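Our Visit to the Sendstead Open Day
Student project report, September 2023

Our class had been looking forward to the Sendstead open day ever since June, when we picked helper robots as our project topic, and I think all 23 of us were a little too excited on the bus from Cullholm (the driver was very patient). The robotics workshop is in the old part of Starnthorpe, up a long hill, and by the time we got there the front hall was already full of families and other schools.

The part we liked best was the station where the robots work with takeout orders. A paper bag sounds like the easiest thing in the world, but it bends when you touch it, and the handles flop wherever they want. We stood there much longer than our schedule allowed — nearly missing the talk on the Husar project, which some of us had signed up for — and I filled 5 pages of my notebook.

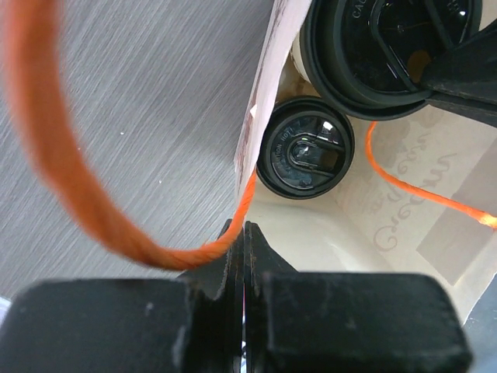

Why is a hot-drink order harder for a robot than a box of parts?
Parts in a box can be gripped firmly, while a paper cup gives way if you squeeze it and spills if you tip it, so the robot has to be gentle and keep everything level.

After lunch we tried steering a practice arm ourselves, using two hand controls and a foot pedal. I was hopeless at first! My partner did much better, and she told me to move slowly and stop staring at my own hands, good advice that I wish I had heard before my turn.

For our own project we have decided to build a simple two-finger gripper out of cardboard and string and test it on empty cups from the school cafeteria. We still need to find out how to make the fingertips less slippery, and our first idea is to try rubber bands.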